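Home Journal Current Issue Archive Authors Search

4. Condition of Storage Bins in Service

4.1 Scope of the inspection

The second part of the study concerns the open bins in which small goods are held between receipt and packing. The Proltthorpe store keeps 900 of them in rotation, most supplied by Dukley and the remainder by Bresetti. Bins are washed every June and are otherwise cleaned only when a spill is reported. Earlier work on bin wear (Engebretsen and Isaksson) dealt mainly with cracked rims and broken corners, since these lead directly to a bin being withdrawn. Surface wear on the inside has received less attention, although it affects how easily dirt is removed and how well staff can see small items against the floor of the bin.

Inspection was carried out by eye, under the ordinary lighting of the store. Each inside surface was treated separately: the floor, the two long walls and the two short walls. Three kinds of mark were recorded. A scratch was defined as a narrow line of wear, whatever its depth. A scuff was defined as a patch of altered or darkened surface without a clear line. A stain was recorded only if the mark could not be felt with a fingertip. Where an inspector could not decide between a scuff and a stain, the mark was entered as a scuff and checked again by a second person.

4.2 Distribution of wear

Floor wear was the most common finding. It consisted chiefly of fine scratches, with no single direction dominating, and it gave older bins a dull, uneven look that did not wash off. Scuffs on the walls were fewer but darker. They tended to have a dense center and a looser edge of small specks, so that the limits of the patch were hard to draw. Figure 4 shows both types of wear in a gray bin with sloping walls.
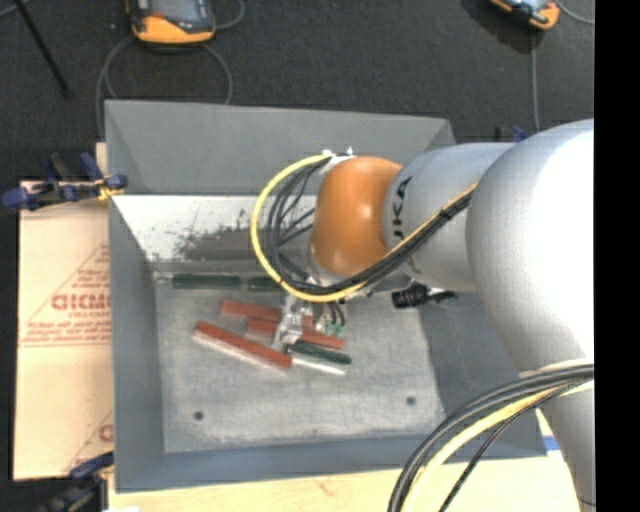 Figure 4. Open gray bin with fine scratches on the floor and a dark scuffed patch on the far inner wall.

The specks around the patch in Figure 4 spread toward the left. Two inspectors who marked the outline of such patches separately often disagreed on whether outlying specks should be included. For this reason the area of a scuff is reported here for the dense part only, and the presence of specks is entered as a separate remark. The same rule was applied to stains.

Round holes in the floor, two of which can be seen in the figure, were not counted as damage. They were, however, included in the cleaning trial described in Section 5, as fine dust gathers at their edges and is easily missed with a flat cloth. Inspectors were asked to look at the rim of each hole and to note any scratch that ran into it.

The contrast between wall and floor also deserves mention. On pale inner surfaces a dark scuff is noticed at once, and staff at the store reported such bins more often than bins with heavy floor wear. Halvorsen found a similar bias in the records at Sârbu, where complaints followed the look of a bin more closely than its condition. We therefore advise against using staff reports alone to decide which bins are replaced.

4.3 Limits

The inspection records wear at one date and gives no rate. Bins were not marked with their year of purchase, and the age of an individual bin could be judged only from delivery notes, which were incomplete. A repeat inspection of the same bins is planned.

Contact the editorial office | Copyright 7 December 2025 | Back to top

Comments (3)

Lowri Pugh
Was the fingertip test done with gloves on? We tried the same thing here and could feel almost nothing through the thicker pair.

Ataahua Maihi
Useful section. I would have liked the short walls and long walls reported in separate tables, as ours wear very differently.

Ulla Halvorsen
A small point on 4.2: the Sârbu records covered lidded bins as well as open ones. The pattern was the same in both, but readers may want to know.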